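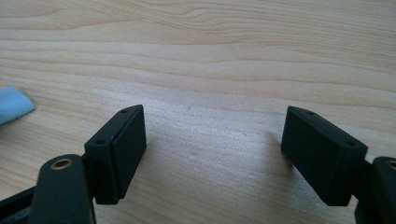 Tue 12 December

Seventeen pages of notes in the club notebook and I still haven't written a proper post, so let me try to catch up before the holidays swallow everything!

We started the hand-held gripper project back in July, when there were just a few of us and Paora Gilchrist had a drawing on graph paper that he kept folding into his back pocket. The idea was simple enough. You hold the gripper, you squeeze, the two fingers close, and a little camera records what they see while you pick things up. Do that enough times and you've got something a robot arm can learn from. We called the project Ostow, after a name one of the ninth graders made up for a dragon, and it stuck.

I can't tell you how much fun the fingers have been. The first pair was one solid piece each, arm and tip together, and every time we wanted to try a new tip we had to print the whole thing over again (and wait, and wait). Now the tip is its own block, a flat rectangular pad with two small screw holes in the top, and it joins the arm through a short bracket. The arms are rounded and have a brass-colored eyelet in each of them, and I'm a bit in love with those eyelets. Everything else is plain matte black, so they really catch the light.

The pads have a slightly raised rim around the gripping face. That was Jacobus Mthembu's idea and I argued against it for two whole meetings – I was wrong, the rim is great. We had a marker cap rolling off the old flat pads all through the fall, and with the rim it stays where you put it most of the time. Chopsticks are another story. We'll get there.

What we do now at every meeting is practice runs. One person holds the gripper, one person sets out the objects, one person writes down how it went, and then everybody trades. The notebook says we're at 1121 runs, and 203 of those came from a single Saturday when it rained and people's parents brought soup. Not all of them are good! There's a long stretch where I was squeezing way too hard and my hand would shake, and you can see it in the video, the pads sort of trembling their way down to the table. Paora's runs are beautiful by comparison. He moves like he's pouring tea.

We've also gotten fussier about the starting position. Fingers open, nothing between them, hold still over bare wood, then go. It felt silly at first but the clips are so much easier to sort when they all begin the same way. Folding cloth is the task for next month and I'm already excited, mostly because I'm terrible at folding cloth with my actual hands.

Still to do: new screws for the left pad, a better grip for people with small hands (the handle is fine for Jacobus and hopeless for me), and somebody has to label the clips from the last 3 meetings. I said I'd do it. I've done one.

We're taking the gripper to the Testatia student showcase in the spring, where each team gets a table and up to 3 minutes to talk, and we've already spent longer than that arguing over who goes first. If you're in the club and reading this, bring small objects to the next meeting. Anything that fits between two fingers. No more marbles please, I'm still finding them under the radiator.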